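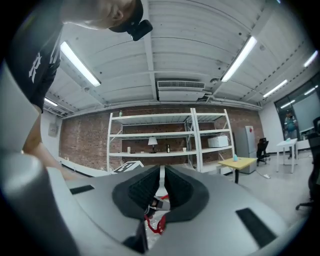
Black cap, clip-on camera.

Getlow Matter Ledger
Time recording and trust accounting for law practices

Licence: per fee earner, minimum 5
Billing increments: six minutes, or set by matter
Archive: 447 GB per office, searchable by client, matter or cheque number
Precedent templates: 158, editable
Audit log: retained for 90 months, read-only

Runs on the practice's own server or hosted by Dillalik. Imports open matters and closing balances from Brorkier version 5 and later. Trust and office accounts are held in separate ledgers and reconciled daily. Training is quoted separately.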